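The man who knows the floor

07/04/2018

I have walked across the ground floor of our Birkiston building every working day for years and never gave it much thought. Then I spent a morning with Driss Abdelaziz, and now I can't cross it without looking down.

Driss has been working on stone for 28 years. He started out with his uncle, carrying buckets and hoses in and out of a van, and he says the first year he wasn't allowed near a machine at all. "I mopped," he told me. "I mopped and I watched. My uncle would say, tell me what's wrong with this floor, and I'd say nothing, it looks nice. And he'd walk away." He laughed at that one for quite a while.

We met by the east doors before the building opened up, because he wanted me to see the marble with the low light coming in sideways. It's gray, with pale veins running through it, and when it's been freshly polished you get the lights reflected in it. I always figured the shine was some kind of wax. Wrong! Driss was patient with me about it.

"There's no wax on it," he said. "People put wax on marble and then it goes yellow and they call me. The shine is the stone. You rub it with something rough, then something finer, then finer again, and after that you use a powder and a little water and you take your time."

I asked how much time. The ground floor comes to 2,769 square feet, and his crew does the full polish every October, over several nights, in strips that run with the length of the hall. Between those visits it gets a dust mop and a damp mop with a neutral cleaner, and he is very firm about the neutral part. Somebody once used a bathroom cleaner near the elevators (before my time, I'm happy to say) and left a dull patch the size of a dinner plate. "Acid," Driss said. "Vinegar, lemon, the stuff for lime scale. Marble hates it. It doesn't stain, it eats. You can't wipe that off."

The patch is gone now, but he still stopped at the spot to show me, tilting his head one way and then the other. I tilted mine too and saw nothing at all. He could tell.

So what should the rest of us be doing? Mats, mostly. Driss would like longer ones at both entrances, and he'd like them shaken out more often – grit from the parking lot is what takes the polish off, one shoe at a time. He doesn't mind people sitting on the floor or setting their gear down on it. Dragging things is another matter. "Lift it," he said. "If it's heavy, get a friend and lift it." 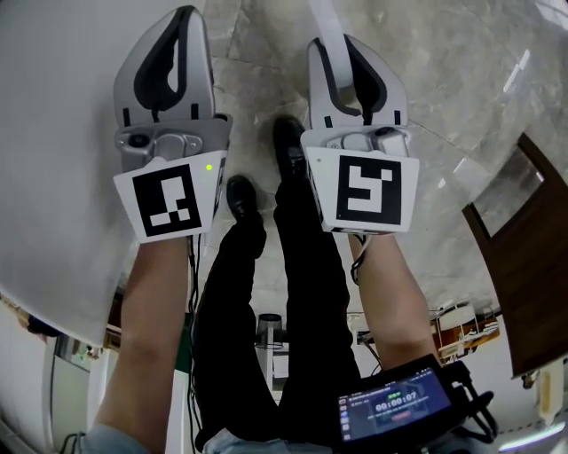

Drirkus Building Services – Floor Care Team

Coffee came up too, since I was holding one. He eyed the cup and then told me a spill is fine as long as you blot it right away. Blot, don't wipe, because wiping just takes it for a walk. If it has sat overnight, leave it alone and call the team.

I wanted to know if he has a favorite part of the floor, and he took the question more seriously than I meant it. He does, over by the stairs, where two slabs were cut from the same block and the veins carry on from one to the other. "Whoever laid that was showing off," he said. "Good for him."

At home in Ventura he has carpet. His wife picked it.

The next full polish is in October, with the east side going first. Please use the west doors on those evenings and keep off the strips that are roped off, even if they look finished. Driss says they always look finished.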